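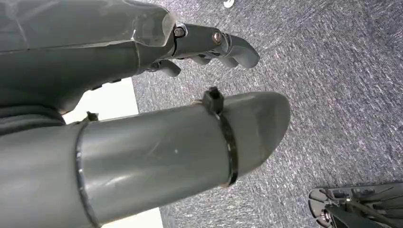
Photo: Armindo Coelho

Sequeira Home Forum > Paint and Surfaces > Tables and worktops

Off-white top, repaint or leave it?

armindo_c
Posted 8:14 pm
I have a utility table with an off-white painted top and I can't decide what to do with it. It gets used for everything: sorting mail, wrapping packages, folding, fixing small stuff. You get a bit of the white in the photo. The paint is sound but it has picked up a gray haze near the front where sleeves and boxes drag over it. Dish soap takes off part of it. I don't want to scrub through the paint.
Options as I see them are clean it and live with it, put a clear coat over it, or sand and repaint in the same off-white. I have most of a can of Lisance satin in the garage. Anyone done this on a table that gets daily use?

pinebluff
Posted 8:31 pm
Clean it first before you decide anything. Baking soda and water mixed to a paste, soft cloth, light pressure. Leave the paste on for 20 minutes and wipe with clean water. Try a corner. Gray marks from cardboard usually come right off with that.

Marge T
Posted 8:40 pm
I would not use baking soda on satin paint. It is a mild abrasive and it leaves a dull patch that catches the light differently from the rest. I did that to a white dresser and ended up painting it anyway. Plain degreaser, diluted, rinse well.

pinebluff
Posted 8:52 pm
Depends how hard you rub. I've used it on kitchen cabinets for years.

Marge T
Posted 8:58 pm
Cabinets are vertical and you don't look across them at a low angle. A tabletop shows everything.

dale_in_back
Posted 9:20 pm
Is it oil or water based, what's on there now? Rub a hidden spot with a cotton ball and denatured alcohol. If color comes off on the cotton it's latex. If nothing comes off it's probably oil, and you need a bonding primer before the Lisance goes anywhere near it.

armindo_c
Posted 9:47 pm
Did the alcohol test under the back edge. White on the cotton, so latex. Also tried diluted degreaser on one end and it got most of the haze. There is still a shadow left but I may be the only person who would see it.

grout_line
Posted 10:05 pm
Clear coat. Cutov water-based, satin, 2 coats with a light sanding between. Don't use an oil-based clear over off-white, it goes yellow and you will hate it by next summer.

Marge T
Posted 10:11 pm
Agree on the oil-based. I don't agree that a clear coat fixes this. You'd be sealing the shadow in under it. If he wants it to look new he has to repaint first.

grout_line
Posted 10:19 pm
He said he's the only one who'd see it.

kesslerhouse
Posted 10:36 pm
I'd skip both. Get a desk mat or a sheet of hardboard for the messy jobs and leave the top alone. Mine is a piece of Palisance board cut to size and it stands behind the door when I'm not using it. When it gets ugly I flip it over.

armindo_c
Posted 7:02 am
A board would work for packages but I'd have to move it every time I fold laundry. I think I'm going to clean the whole top again and then repaint with the Lisance. How long before I can put things on it?

dale_in_back
Posted 7:25 am
Dry to the touch the same day, but give it 7 days before anything heavy or anything with rubber feet. Latex stays soft longer than people think and boxes will stick to it. Scuff sand with 220 first and get all the dust off. Foam roller, not a brush.

Marge T
Posted 7:41 am
And stir the can well if it has been in a garage. Paint a scrap and let it dry next to the old color. Off-white in a can never matches the off-white you already have.

armindo_c
Posted 6:18 pm
Scrap is drying now. It looks a little warmer than the table so the edges will have to be done too. I'll start on the top once I clear it off.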